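그리퍼 이상 동작 점검 회의록 (3월)
참석: 잉빌 피엘, 군넬 순드크비스트, 시그네 탕엔
기록: 시그네 탕엔
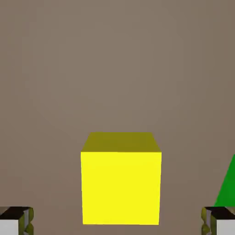
질문(피엘): 정지 명령 뒤에도 그리퍼가 계속 닫힌 원인은 무엇인가?
답변(순드크비스트): 힘 제한값이 제어기 재시작 때 기본값으로 돌아갔다. 정지 신호는 들어왔으나 닫힘 명령이 대기열에 남아 있다가 나중에 실행되었다.

1. 경과
우드빌 작업장 2호 셀에서 시험 반복 260회 중 같은 증상이 2회 나왔다. 두 번 모두 재시작 직후였다. 두 번째에는 닫힘이 멈출 때까지 거의 55초가 걸렸고 탕엔이 비상정지를 눌렀다. 다친 사람은 없다. 손가락 패드 한쪽을 교체했다.

2. 시뮬레이션 재현
노란 정육면체를 집는 과제로 같은 순서를 돌렸다. 대기열을 비우지 않고 재시작하면 증상이 재현된다. 피엘은 물체를 바꿔도 결과가 같은지 물었고, 순드크비스트는 아직 확인하지 않았다고 답했다.

3. 논의
피엘은 수정 전까지 실제 셀 운전을 중단하자고 했다. 탕엔은 라스홀름 납품 일정이 밀린다는 점을 들어 저속 운전은 허용하자고 했으나, 저속에서도 힘 제한값은 똑같이 초기화되므로 받아들이지 않았다.

4. 결정
- 2호 셀은 수정판 확인 전까지 전원 차단 및 잠금.
- 정지 신호 수신 시 대기열 전체 삭제. 담당 순드크비스트.
- 재시작 후 힘 제한값을 읽어 설정값과 다르면 구동 금지. 담당 순드크비스트.
- 사고 보고서 작성 및 라스홀름에 일정 변경 통보. 담당 탕엔.

5. 미결
다른 셀에 같은 제어기 판이 설치되어 있는지 목록이 없다. 피엘이 확인해 다음 회의에 가져온다.

오후 3시 40분 종료.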